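Serviettentag am langen Tisch

21/02/2023, eingestellt von Clotilde

Hallo ihr Lieben! Im Juli wird bei uns im Garten gefeiert, und weil ich so gar nicht warten kann, habe ich jetzt schon mit den Servietten angefangen (ja, im Februar, lacht ruhig!). 500 Stück liegen im Karton von Veleder, schlicht weiß, schön weich, und ich will sie nach und nach in kleinen Stapeln vorbereiten. Falten, stapeln, Seidenpapier drum, fertig. Ich könnte das stundenlang machen, am liebsten mit Kaffee und Radio nebenher.
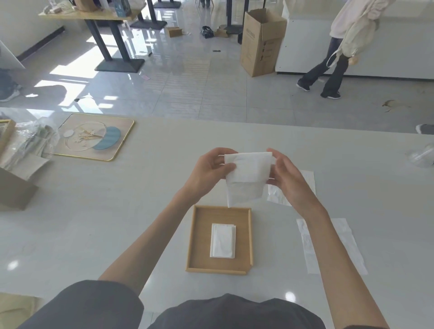
Weiße Servietten und dünnes Papier, dazu mein helles Holztablett und links das Bild mit den Trockenblumen.
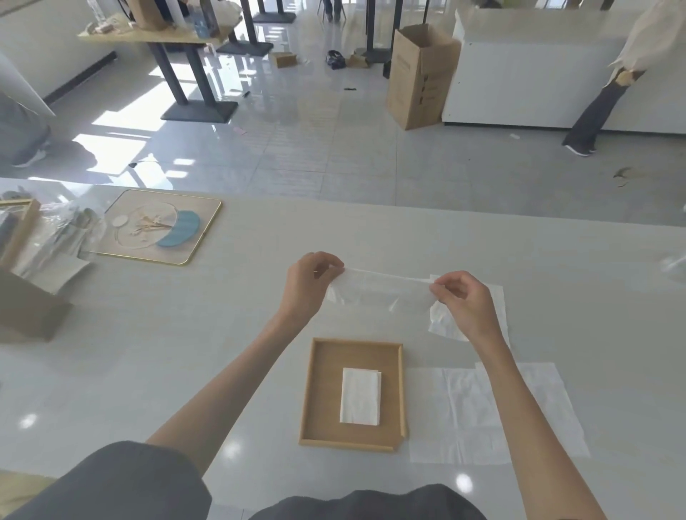 Beim Stapeln nehme ich immer die geschlossene Kante nach vorn, dann lassen sie sich später viel leichter einzeln greifen. Und bitte nicht zu hoch, sonst rutscht euch oben alles weg! Meine Schwester schwört ja auf eine Banderole aus Packpapier, mir ist das zu streng, ich mag es lieber locker eingeschlagen. Das Seidenpapier streiche ich mit der flachen Hand glatt, Bügeln habe ich einmal probiert und lasse es seitdem bleiben.

Die Stapel kommen in eine Kiste und dann oben auf den Schrank, bis der Sommer da ist. 29 Gäste haben schon zugesagt, ein paar fehlen noch (Tante Gerda, ich schaue dich an). Als Nächstes sind die Platzkarten dran, da schwanke ich noch zwischen Cremeweiß und einem hellen Grün. Schreibt mir gern, was ihr nehmen würdet!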